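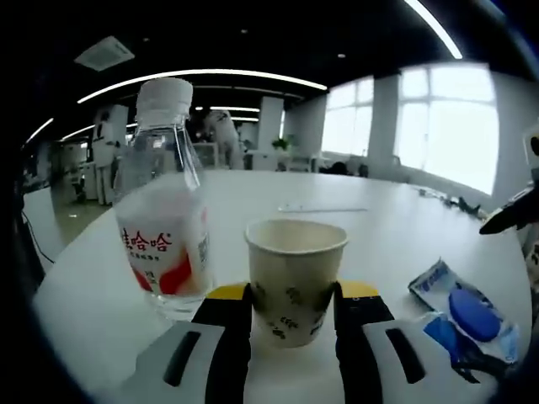

Il faudrait commencer par les objets qui pardonnent, d'après un commentaire laissé sous mon billet précédent, et garder les gobelets en papier pour la fin du semestre. J'ai lu la remarque au groupe dimanche soir. Elle est juste, mais nous avions déjà choisi la liste du projet et personne n'avait envie de la refaire.

Pour ceux qui arrivent maintenant : notre projet de l'année s'appelle Plandau. On enregistre des gestes de rangement avec une pince tenue à la main, on entraîne un modèle dessus, puis on regarde ce que le bras en fait. Le cours impose le calendrier et le format du rapport. Le reste est à nous, y compris les erreurs.

Le gobelet pose un problème simple. Si on serre trop, la paroi plie et le modèle apprend un mauvais geste. Si on ne serre pas assez, il glisse quand on tourne le poignet. On a fini par écrire une consigne d'une ligne : fermer lentement, s'arrêter au contact, lever. Tout le monde ne la suit pas de la même façon, ce qui se voit ensuite dans les courbes d'ouverture des doigts.

Nous en sommes à 266 démonstrations, dont 49 rejetées. Les rejets viennent surtout des débuts de prise : on démarre l'enregistrement alors que la main bouge déjà. J'ai proposé une pause de deux secondes avant chaque geste — c'est pénible au bout d'une heure, mais le tri va plus vite.

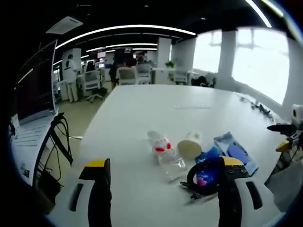 Temps de lecture : 3 min

La bouteille couchée est l'autre gros morceau. Debout, elle se prend comme un gobelet. Sur le côté, il faut choisir un angle d'approche, et chacun a le sien. Pour l'instant on garde toutes les approches. Au club Tonside, l'an dernier, ils avaient imposé une seule direction et leur bras ne savait plus rien faire dès qu'on tournait l'objet d'un quart de tour. Leur compte rendu est court, mais il nous a évité de refaire la même chose.

Les emballages en plastique souple, je ne sais pas encore. Ils brillent, ils se déforment, et l'étiquetage prend un temps fou. Sur les 153 séquences que j'ai relues moi-même, c'est avec eux que j'ai hésité le plus souvent entre « réussi » et « à revoir ». On a ajouté une troisième case, « douteux », qu'il faudra bien vider un jour.

Côté logiciel, le script de synchronisation plante encore quand deux pinces enregistrent en même temps. Je relance à la main et je note l'heure dans le cahier. La correction est prévue avant mars, date à laquelle on présente une première démo au concours Gidotari. Le règlement demande une tâche complète sans intervention, avec des objets placés par le jury.

Prochaine séance mercredi, avec les sachets.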